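Search tickets, parts, serial numbers

Deck-mounted tub filler, hand shower hose slow to retract, drip at rim
Status: Open, waiting on parts
Priority: 4
Product line: Trumden rim set, black finish
Site: Clestulton, second-floor bathroom
0 shares | 2 comments

Reported problem: Hand shower hose does not go back into the rim fitting under its own weight. It stops with a loop lying in the basin. Customer also reports water on the floor of the cabinet behind the tub after the hand shower is used. Tub filler spout and knobs reported to work normally.

History: Rim set installed in March by Ghanem. Hose replaced once under warranty with the same part number. Symptom returned within 4 weeks of the replacement.

Checks done by phone before the visit:
Hose pulled to full length and released. Stops at the same point each time.
Shutoff valves fully open, hot and cold.
Customer asked to leave a dry paper towel under the hose fitting for 24 hours with the hand shower unused. Towel stayed dry. Supply side ruled out for now. 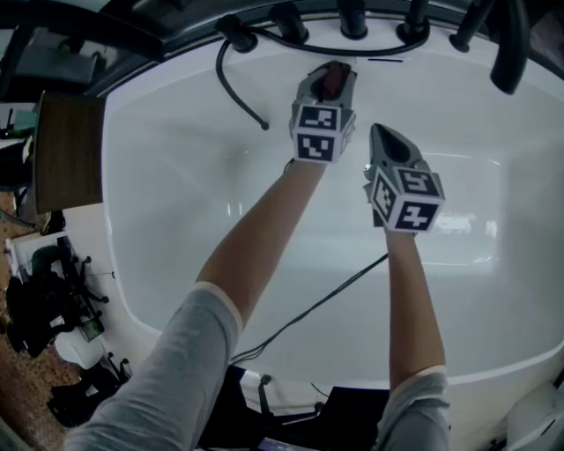
Logged by Omar Saliba, Lavora Field Support | June 17, 2022 | Ticket type: plumbing, fixtures

Hose fitting is the leftmost of the five on the rim. The black hose comes out of it and loops down into the basin, with the end on the tub floor. Fitting numbers in this ticket run left to right, so the hose is 1 and the upright spout at the other end of the row is 5. Please keep to that order when adding notes. The earlier warranty ticket numbered them from the opposite side and the wrong seal kit was shipped.

Findings on site:
Access is through the side panel with the woodgrain finish. Clearance behind it is tight.
Hose weight was clamped too high, nearly at the collar. Moved it down and retested. Hose now travels farther but still catches before it seats.
Guide sleeve under fitting 1 has a burr on its inside edge. The hose jacket is scuffed where it passes.
Drip confirmed with the hand shower running. Water follows the hose back through the collar and lands in the cabinet. No leak found at either supply connection.
Fittings 2, 3 and 4 are tight on the rim. No movement.

Actions:
1. Order guide sleeve and collar seal for fitting 1. Do not order the full rim set.
2. Replace hose at the same visit. The scuffed jacket will fail if reused.
3. Set the hose weight at the lower mark on the installation sheet.
4. Run the hand shower for 4 minutes with the access panel off and check the cabinet floor.

Customer advised to use the tub filler only until the parts are fitted, and to keep a tray under the collar.

Comments (2)

Parts desk: Sleeve in stock. Collar seal on back order with Trumden, no ship date yet.

Omar Saliba: Hold both and ship together. Leave ticket open.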